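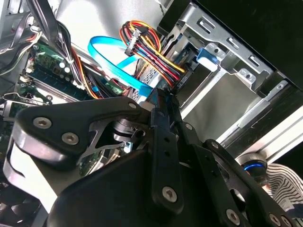

A garra Zitier dentro de uma torre de secretária, junto à gaiola do disco rígido.

Análise: garra Zitier para desmontagem de equipamento informático
16/06/2026

A Zitier é uma garra elétrica de dedos articulados, vendida pela Orkness em kit com flange de adaptação, câmara de punho e software de controlo. O preço do conjunto é de 3.356 euros, sem o braço. Foi avaliada numa bancada de triagem de computadores usados, em 20 torres de modelos diferentes, com uma única tarefa: soltar os cabos do disco rígido e retirá-lo da gaiola.

Construção

Chapas e suportes em preto mate, unidos por parafusos sextavados interiores. Todas as fixações principais são acessíveis pelo exterior e a substituição de um dedo demora 20 minutos com a chave fornecida. O elo metálico recortado liga a um cubo redondo preto. Não se detetou folga nessa articulação no fim do ensaio. O suporte curvo do dedo ocupa bastante espaço lateral, o que se nota em caixas estreitas, sobretudo quando os cabos de alimentação descem em frente ao disco.

Desempenho

Os conectores de alimentação saíram sem dificuldade na maioria das caixas. Com os cabos SATA o resultado foi inferior: a ficha é pequena, o cabo forma muitas vezes um laço largo e os dedos tendem a agarrar a fita em vez do corpo do conector. Nas unidades com patilha de retenção metálica foi preciso intervir à mão.

Os fechos de plástico das gaiolas exigem uma aproximação quase perpendicular. Com a garra inclinada, a ponta escorrega. O manual recomenda reduzir a força de fecho no perfil «plástico», recomendação que se confirma: com o valor de origem partiram-se dois fechos.

Câmara e software

A câmara de punho cobre bem a zona dos dedos, mas o próprio corpo da garra ocupa boa parte da metade inferior da imagem. Em caixas fundas, perde-se de vista o que fica por baixo. A Orkness disponibiliza um suporte mais alto, vendido à parte, que não foi testado.

O software Nernumby grava trajetórias por demonstração e permite editá-las ponto a ponto. A interface é clara. A exportação para CSV falhou sempre que o nome do ficheiro tinha acentos. Fiachra Dunne, da assistência técnica, confirmou o erro por escrito e indicou outubro como data prevista para a correção.

Comparação

A Xie, usada antes na mesma bancada, é mais estreita e entra melhor nas caixas compactas, mas não traz câmara e obriga a desmontar o punho para trocar os dedos.

Pontos a favor: construção sólida, manutenção simples, edição de trajetórias.
Pontos contra: volume lateral, pega fraca em fichas SATA, erro na exportação.

Classificação: 14 em 20. Recomendada para torres de tamanho médio ou grande, com um operador por perto.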